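How to get your crew ready for a door-opening robot (before it shows up)

I run the night shift on the guest floors at the Lallow, and in October we started planning for a two-armed robot that opens doors and carries linen. I've had a lot of people ask how we set it up, so I'm writing down what I'd do again!

1. Walk the route with the people who work it. Valdir Coutinho has pushed a cart through our 38 rooms for years, and he knew which doors swing back on you. The vendor's floor plan didn't.

2. Practice in simulation first. We had ours built by Canda, with a door standing open and both grippers empty at the start. Let the crew sit in on it. They'll spot stuff (Valdir asked what happens if a guest pulls the door from the other side, and we spent a whole evening on that one).

3. Write down who does what now. I mean every little task, even the two-minute ones. Then mark the ones you're handing over. On our list it was door checks and linen drops. Making beds stayed with us.

4. Sort out hours and pay before day one. This is where I messed up. I told folks "nothing changes" and of course it did, two people moved to mornings and one of them was pretty mad at me. Tell them early, even if the plan's still rough.

5. Train everybody on the stop button, including the weekend help. Ours took 70 minutes a group, with coffee.

6. Pick one person to call when it gets stuck. Ours is Rogério Lacerda, and he gets extra pay for it. Please don't skip the extra pay part.

Next up I'll do a page on charging spots and where to park the thing during checkout rush.

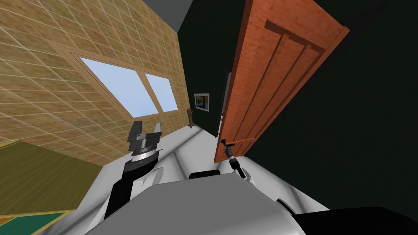
Simulation render: Canda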